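November, Fachforum Haushaltsautomation
Von: Redaktion Staltum

Clekelari: Zur Diskussion steht, ob Maschinen das Ausräumen eines Kühlschranks bereits zuverlässig übernehmen können. Unsere Arbeitsgruppe verneint dies derzeit.

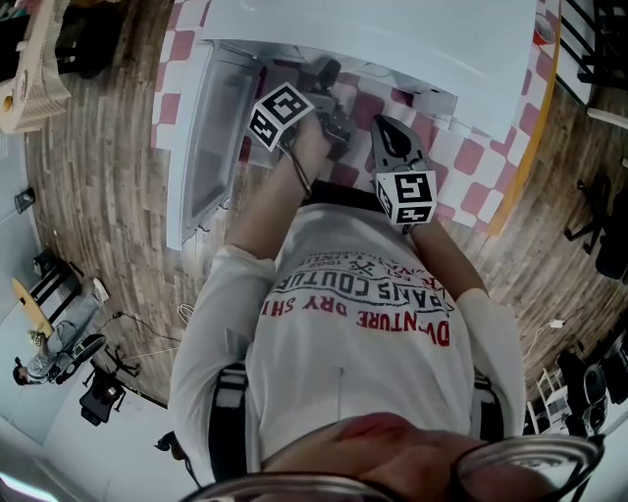
Greifer mit Markerwürfeln am geöffneten Kühlschrank.

Jaiswal: Dem ist zu widersprechen. Bei Vundo gelangen 88 von 90 Entnahmen.

Clekelari: Unter welchen Bedingungen? Feste Behälter sind unstrittig – Textilien und durchsichtige Gegenstände bleiben es nicht. 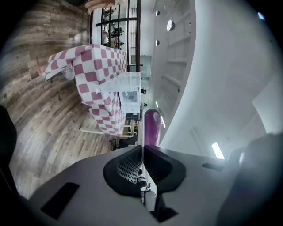
Kariertes Tuch, darauf ein durchsichtiger Kasten.

Jaiswal: Für Tücher liegen uns keine Werte vor. Ich reiche sie am Donnerstag nach.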